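Home Archive About Subscribe

Dec 10, 2018

Up late, bus to Trurkham missed, walked. Cold hands all morning. Boiler man wants 600 for the valve - 500 if I wait till the new year. Waiting. Two sweaters then.

Soup from the Dudás place again, too salty, ate it all. Forgot the stamps agian. Cards still not writen.

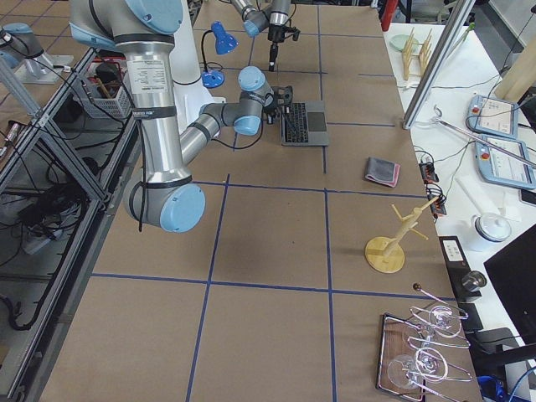
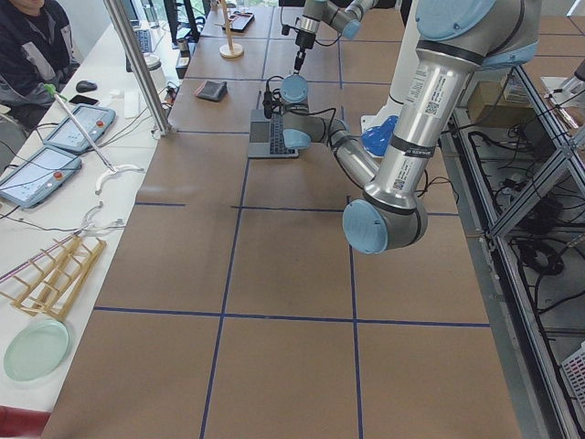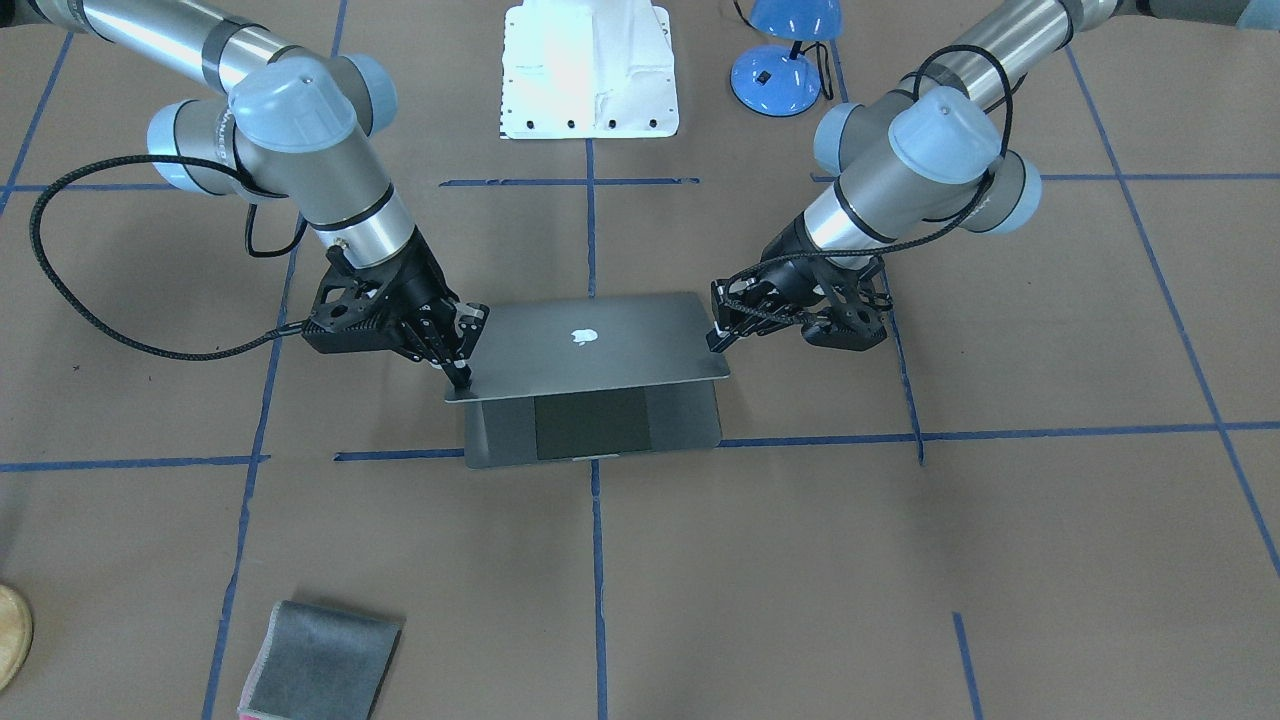
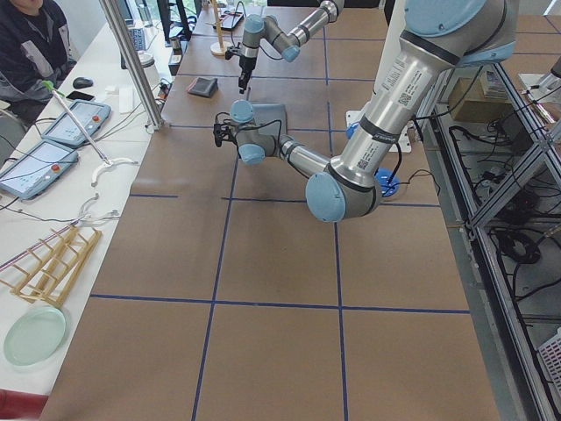
Called Virnby re the cottage in May, no answer, try tomorow. Need to be up by 6 - no, earlier, bins. Socks on the radiator, radiator off. Bed.

Filed under: Daily, Winter

This site uses cookies. OK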